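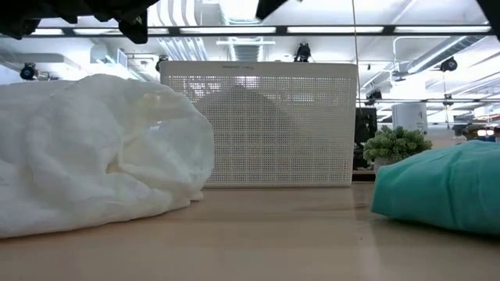
Most advice about laundry starts with folding. I think it should start with the table. A cleared table and one basket do more for a household than any drawer divider.

For years I folded on the bed in our apartment in Virkdale. The bed is soft, so nothing stays square, and by 7 in the evening the pile was on a chair. In April I moved the job to a table and kept two rules - basket at the back, one garment at a time in front.
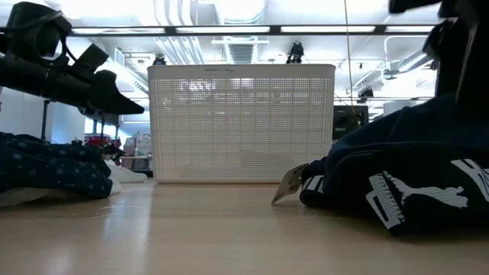

White mesh basket at the back, navy garment up front.

The basket should have holes. Solid bins hide what is in them, and a thing you can't see is a thing you put off. I also don't think everything needs folding. Cleaning cloths can go in crumpled. They get used crumpled. 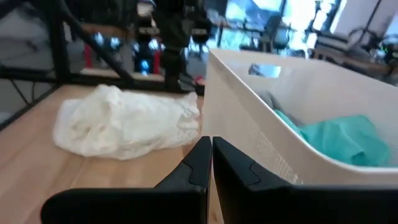
Teal cloth in the basket, white one still on the table.

People will say a table is for eating. It can be, two hours later. Clothes left on it overnight are the real problem, and the fix is to carry the basket away when you stop, even if you stop halfway.

Related
Is the Trosus drying rack worth the floor space?
Small closets of Rivadeneyra
97 dish towels is too many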